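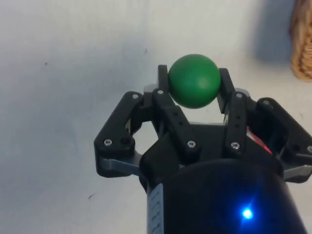
Gone before I even got a cart, went one comment under our last post, and is Clunico ever going to make enough of this stuff for people who work days?

Fair question. And now there's an answer, sort of. Clunico is putting Bultach back on sale Wednesday, and this time it won't only be at the counter in Nistumside. Weldu is taking it too. Word came in this morning, so this is quick and I'll fix whatever I got wrong later.

For anyone new. Bultach is the smoked onion relish. Dark, sticky, a little bit of heat at the back. Clunico sold it as a side thing next to the mustards and then it got passed around at a cook-off and everybody wanted it at once. The website cart broke. The counter ran out. People were driving over from the next county and going home with mustard.

What's happening Wednesday:

400 jars at the Nistumside counter. Doors at 9 a.m., same as always, no early line inside the building. Limit of four jars per person. They're asking people not to send the kids back through with another four, and yes that was a thing last time.

Weldu gets its own batch on top of that, in the condiment aisle and not in the specialty case by the cheese. Good move if you ask me. Nobody buying a pack of hot dogs walks over to the cheese. No word on how many jars each store gets. I asked and was told it "depends on the store," so call yours before you drive.

Online orders open the same day but in the afternoon, after the counter rush. Clunico wouldn't commit to an hour. They said to watch the email list. If you're not on the email list, the signup is at the bottom of their home page, under the shipping stuff, kind of hard to find. Scroll all the way down.

Price. Going up a little at the counter. Clunico says it's the jars and the lids, mostly the lids. The Weldu price hadn't been set when I talked to them, or they weren't ready to say it. I'd guess a bit higher than the counter but that is my guess and no one else's. Gift boxes stay the same price as last winter, but the boxes themselves won't ship until the new labels come back from the printer.

About those labels. There was a lot of grumbling about the old one, which peeled in the fridge and left you with a mystery jar. New one is supposed to stay on. It also lists the mustard seed in bold, which a few readers with allergies had been asking for. Recipe is the same otherwise. I asked that one twice since somebody always swears a recipe changed when a grocery chain gets involved. Same onions, same vinegar, same smoke. The only change is the size of the kettle.

The kettle is really the whole story here. Clunico had been cooking Bultach in the small pot they use for test batches, at night, when the mustard was done. You can't fill a grocery order that way. The bigger kettle got hooked up in August and then spent a good long while not passing inspection because of a drain. That's sorted. The first full batch out of it was too runny and they didn't sell it. The one going out Wednesday is from the batch after, and I've had some of it on a cracker standing up at the counter, so take this for what it is: tastes like Bultach. Maybe a touch thicker. I was happy.

What about the people who paid for a jar in the spring and never got one? Clunico says those orders go out first, ahead of anything new online, and that you don't need to do anything unless you've moved. If you moved, email them your new address with the order number in the subject line. If you already took a refund you're off the list and have to buy again like everbody else. I know some of you are sore about that. They did say the refund email should have been clearer.

Some other bits I picked up while I was there:

The hot version is not coming back this year. Didn't sell. I liked it, but I was apparently alone.

Tasting table will be out Wednesday if the weather's decent. Crackers, a soft cheese, and they were talking about doing little sausages. No promises on the sausages.

The empty jar return is back. Bring clean ones with the lids off and you get a bit of credit on the next one. Counter only, Weldu won't take them, so please don't leave them with the poor cashier.

Parking. The lot behind the counter is still torn up on the one side. Use the street, or the lot by the feed store, where they don't mind as long as you're not there all day.

Weldu hasn't said if this is a permanent spot on the shelf or a trial. The way it was put to me, they'll see how it moves through the holidays and then talk. So if you want it to stay in the stores, buying it in the stores would be the way to do that. The counter will have it regardless.

I also asked if any of the mustards are going to Weldu. Not right now. The brown one might go in later, in the squeeze bottle, which I have opinions about but I'll save them.

And a couple of you wrote in wanting to know what to even do with it besides burgers. Grilled cheese, first of all. Put it on the inside, thin, or it slides out and burns on the pan. Stirred into baked beans. On eggs. Somebody at the counter was telling me they thin it with a little cider and brush it on pork chops at the end, and I'm going to try that this weekend. If it's any good I'll put up the recipe. Once it's open it goes in the fridge, and the jar says to use a clean spoon, which in my house is a lost cause.

It freezes okay too, I've been told. Haven't tried it. Don't freeze it in the glass.

For the gift people: if you want jars for the holidays and you don't live near Nistumside, I'd go with Weldu over online. Shipping on glass isn't cheap and Clunico said flat out that they can't promise delivery dates until they see how the first day goes. They pack well, though. Mine came last year wrapped in so much paper that I was still finding it under the couch in the spring.

Larger orders, for offices or weddings or whatever, are on hold. They're keeping a list at the counter and will call when there's extra. Calling the shop to ask if you're on the list slows down the person who is writing the list. Their words, more or less.

I'll be over there Wednesday before the doors open and will post how the line looks. If your Weldu has it, leave a comment with which store and what they're charging and I'll add it to the bottom of this one. Same if yours has never heard of it.

Update: got a note back from Clunico on the online orders. The four jar limit applies there too, per address and not per name. Email list gets the link first, then it goes on the site. Still no hour.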